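3.2 Visitors to the Mendlow coastal reserve 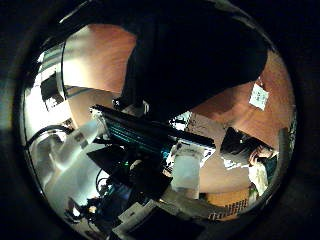 Figure 2. Small white paper label on an orange-brown surface.

Of the 3,855 walkers who passed through the Treltero gate in May, a very pleasing 239 stopped to fill in our survey, and we remain grateful for their patience (the wind up there is seldom kind). Most had come for the cliff path and the seabirds, though a good many went on to the Morsy lighthouse as well, and eight told us they had walked the whole headland and would happily do it again.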